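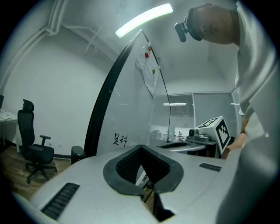
On 17 Feb 2022, Graça Loureiro wrote:

Dear list,
We will start student-led conferences in March with our fourth grade and I am not sure how to prepare the children whose parents do not speak English well. Last year we sent home a script in English and the children translated it while they were talking. It was slow, and some parents looked only at the grades page. Should the children speak in the language of the home? And if yes, what should the teacher do when she does not understand what is said? Also, how long do you plan for each family? We had 10 minutes, and it was too short for everybody.
Graça

Dear Graça, dear all,

I read your message twice, because it is very near to what we had at Ramville two years ago. I will answer your questions in another order, I hope this is fine.

First, the time. 10 minutes is too short if the child must speak in two languages. We changed to overlapping conferences. Four families are in the classroom at the same time, each at its own table, and they stay up to half an hour. The teacher goes from table to table. Some colleagues were against this, they said it is noisy and parents will feel that they have no private talk with the teacher. For this we keep a sheet at the door where parents can sign for a separate meeting. In the first spring only five families signed, so the fear was bigger than the problem.

About the language: yes, I would let the children speak in the language of the home. I was against it at the beginning. I thought that if the work was done in English, then the explanation must be in English too, otherwise how do I know that the child can explain it? Nesma El Ouafi convinced me with a simple test. She asked a boy in my class to explain his volcano report to her in Arabic, and after that in English to me. In English he said three sentences. In Arabic he spoke for a long time, and Nesma told me he explained why his first draft was weak and what the partner had told him to change. I had never heard this from him.

So what does the teacher do when she does not understand? We do the rehearsal in English. In the week before, each child presents the whole portfolio to a partner from another class, in English, and the partner fills in a short form. The teacher listens to as many as she can. In this way I have already heard the English version, and on the evening itself I do not need to control every word. I look at whether the child opens the pages, whether the parent asks something, and whether they arrive at the goals page before they leave.

The goals page is the part I would defend the most. It has two lines for the child and one line for the parent, and the parent can write in any language. Aurora Figueiredo prints it on yellow paper so that it does not get lost between the other sheets. We read it again with the child in June.

About parents who look only at the grades: we moved the grades to the back, in a closed envelope. The child gives it at the end. One father opened it first anyway, this you cannot prevent, but most of them waited.

The script is what I would change first. A full script makes the children read with their head down. We use now a card with sentence beginnings only:

I chose this piece because
At first I did not know how to
My teacher or my partner told me that
The next time I will
A question I have for you is

We have the card in 11 languages. The translations were made by families and older students, and they are not all of the same quality. The Portuguese one is good, I checked it myself with Benedita Baptista. The Somali one was corrected by a grandmother during the conference, with a pencil, and we copied her corrections. If you want the cards, please write to me off the list, because the file is too large for here.

One thing I could not solve and maybe somebody can help: children whose parents cannot come at all. We tried a phone call from the school in the afternoon, and for a few of them it was good, but it is difficult to speak about a drawing or a map by phone. Last year we invited the fifth grade teacher of the next year to sit as the listener. The children liked it, only the parent still did not see the work.

With kind regards,
Salvador Guerreiro
Grade 4, Ramville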